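Questions People Ask Us About the Coffee Bar

Welcome, and thank you for stopping by! I'm Leopoldo Beltrán, and I look after the bar at Skillirden, the coffee room upstairs from our little shop. We get a good many of the same questions by email and over the counter, so I've gathered them up here and answered them as fully as I can (my wife would say more fully than I need to). Last updated 2024-04-23.

What will I find on the bar when I come in?

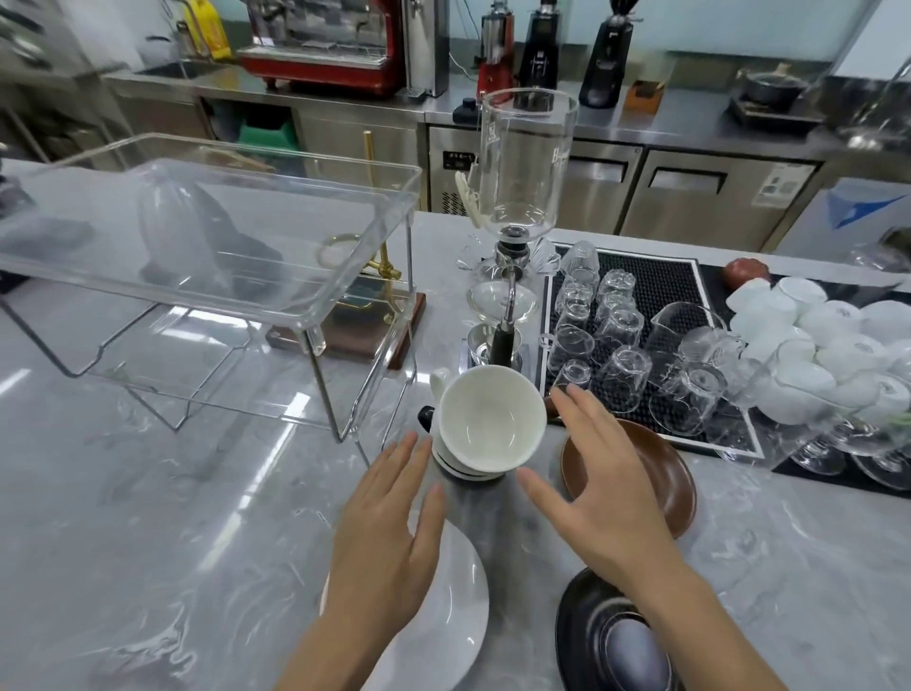
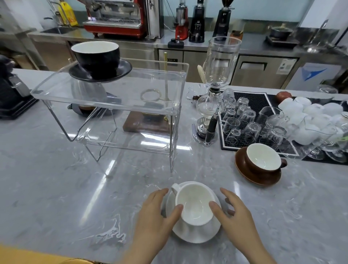 We serve three styles of coffee upstairs, and the one you choose decides how long you'll be sitting with us, so it's worth a moment's thought before you order. The siphon is the slow one and the one most people come for. It stands right out on the marble where you can watch it, with the tall glass chamber on top and the round globe underneath, and I'd ask only that you keep your sleeves and your scarf well back once the burner is lit. The pour-over, on the stand with the gold ring, is a gentler business and takes me a few minutes from start to finish. The third is whatever I've brewed in the big pot that morning, and there's no shame at all in asking for that one.

Do I need to book?

For a regular cup, no, just come up the stairs and find a seat. For the siphon tasting, yes please. We take 7 guests at a time, and I've learned the hard way that squeezing in an eighth makes everybody grumpy, me included. The tasting runs every Saturday through the end of May, and after that we take a little rest before starting again.

Can I choose my own cup?

You certainly can, and I love it when people do! Most of our regulars have a favorite. The plain white porcelain with the matching saucer is what I reach for if you don't say anything, because you can see the color of the coffee so nicely against it. If you'd like a bigger drink, ask for the large black cup with the white inside. It holds a generous pour and makes a fine thing to wrap your hands around on a cold morning.

Do you warm the cups first?

Always, for hot coffee. I fill them from the kettle, let them sit while the coffee brews, then tip them out and wipe them dry. If you make coffee at home and you try only one thing from this page, please try that.

Why do you store your glasses upside down?

So that dust doesn't settle in them, and so that any last drops run down onto the rubber mat. We rinse the mat every evening and stand it on its end by the sink overnight. A mat that never gets lifted will start to smell, I promise you.

How do you keep the marble looking nice?

With a soft cloth, warm water, and a drop of mild soap, and then a dry cloth straight after. Please don't use vinegar or lemon on marble at home, as they'll eat into the polish and leave a dull spot. Coffee is a bit acidic too, so if you spill a little on our counter, don't be embarrassed, just wave and I'll come over with the cloth.

Which beans do you use?

At the moment we have two. Jaramillo is the darker one, round and a bit chocolaty, and it's lovely in the big pot. Trament is lighter and brighter and I think the siphon suits it best. Both are sold downstairs in small bags, and we'll grind them for you if you tell us how you brew.

Can I buy a siphon from you?

We don't keep them in stock, I'm sorry to say, but I'm always glad to talk through what to look for. Ask about spare parts before you buy. The upper chamber is the piece people tend to break, usually in the sink.

Are children welcome?

Very much so. We have hot chocolate, and we have stools with backs. I seat families at the end of the bar away from the burner, so do let me know when you arrive and I'll get you settled.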